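The great bag and tray sort-out

I have a weakness for carrier bags. There, said it. The crinkly see-through ones with THANK YOU on the front, the stiff paper ones with rope handles, the ones from the bakery in Drorstead that still smell faintly of cardamom a month later. They go under the sink, then into another bag, then into the bag that holds the bags, and by April you can't shut the cupboard door.

So on Saturday I finally did it. I cleared one surface, put the kettle on and took every small loose thing in the house out of its hiding place, and I had such a good time that I want to tell you all how it went, because I know at least a few of you have the same cupboard.

Start with one table

My whole method comes down to a plain, pale surface and very little else on it. I used to sort on the floor, on a patterned rug, and spent half my time hunting for batteries that had rolled into the pattern. A white tabletop is a joy by comparison! Everything shows up. A dropped screw, a stray pen lid, that tiny allen key from the Flando shelves we put up when we moved in - you see it straight away.

Then you need two things to sort between. One is a bag and the other is a tray. The bag is for things that are leaving the room (bin, charity shop, back to the shed) and the tray is for things that are staying and need a proper home. I've tried it with four boxes and sticky labels, and I ended up with a fifth pile of things that didn't suit any label, so two it is.

Why I love a shallow tray

I could go on about trays for a whole post and probably will one day. A deep box swallows things. You drop a torch in, then some string, then a tape measure, and by the time you've finished you've made yourself a brand new messy drawer. A shallow tray with a bit of a rim keeps everything in one layer, so you can look across it and know what you've got. Mine came from a kitchen shop in Vireck and it wipes clean with a damp cloth, which matters when you're handling things that have lived behind a washing machine.

The clear bag is nearly as good. You can see into it, so when you have second thoughts (I always have second thoughts) you don't need to tip the lot out again. It does flop about a bit. I squash the bottom flat first and leave the top loose, and I put it on the left with the tray on the right, close enough that I can go from one to the other without stretching.

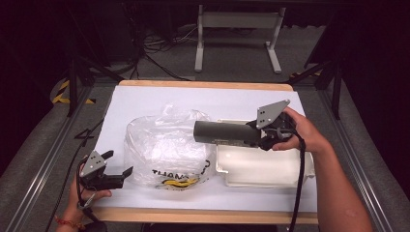 The long thin things

Anything tube-shaped gets its own round, and I do it last. Torches, marker pens, tubes of glue, the roller from a lint brush, those odd dark cylinders that must belong to something. They roll, they're awkward, and they're very often the things I can't make my mind up about. Bag or tray? I've been known to hover over the gap between the two for far too long.

My rule now is 30 seconds. If there's any writing on it, read the writing. If that tells me what it is, and it's something I use, it goes in the tray. If I still don't know, it goes in the bag and the bag sits in the hall for 10 days in case somebody starts shouting for it. So far the only thing rescued has been the end of a bicycle pump.

Lay them all the same way round, by the way, tight against one side of the tray. They hold each other still and you can carry the whole thing across the room in one go.

Where it all went

The tray contents are now in the top drawer of the Holovko dresser, in the same single layer, and I keep opening it just to have a look. Batteries at the front, torches behind them, glue at the back where it can't do any harm. The string has a jam jar of its own.

As for the carrier bags, I kept the good ones and folded them into little triangles, the way you fold a samosa, and they stand up in an old shoebox like files. It took most of an evening with the radio on and I enjoyed every minute of it. The bakery bags stayed too, obviously.

Next up is the cupboard over the stairs, where I'm fairly sure there's a second tape measure and possibly a third. If you've got a good way of storing wrapping paper without it going all creased at the ends, please leave it in the comments - I've tried standing it up in the wardrobe and it just falls on my shoes.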